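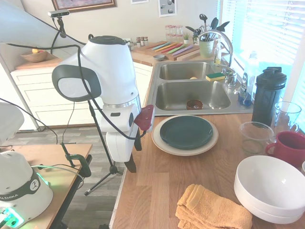
3.2 Kitchen cell

The cell was put together in the shared workshop at Skodero, where one end of the room is fitted out as a kitchen. Figure 2, at the head of this section, gives the layout. The first arm works over the wooden counter with its black gripper pointing down. The second stands on a light wooden table, and a green C-clamp on the table edge holds a thin black rod upright. A small camera on an articulated arm looks in from higher up. We left the ordinary kitchen goods out on the back counter – jars, knives, a utensil crock – so that the background would not be cleaner than the one in a lived-in home.

The blinds stayed down over the window during all sessions. Even so, daylight changed the readings more than we had planned for, and the exposure of each camera was fixed after the first 296 trials. The control code is a branch of Vidska, kept by Filippos Vlachopoulos, with the grasp planner from Flullaleck added to it.

3.3 Wrist view

Cloth was the hardest class of object. At short range the towel takes up much of the wrist image, and its loops are sharp while the shadowed folds behind them are soft. The glossy blue inside of the bowl throws back a bright patch of light, which the depth filter tended to read as a hole. We masked such patches before planning – a crude step, but it cost little time.

Figure 3. Wrist view of an orange towel folded over the rim of a shallow bowl.

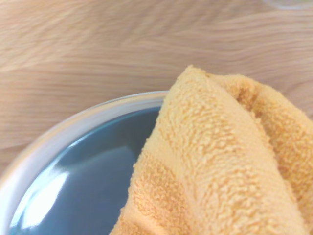
3.4 Trials

We ran 1203 trials in total, of which around 1000 used rigid objects. The rest used cloth.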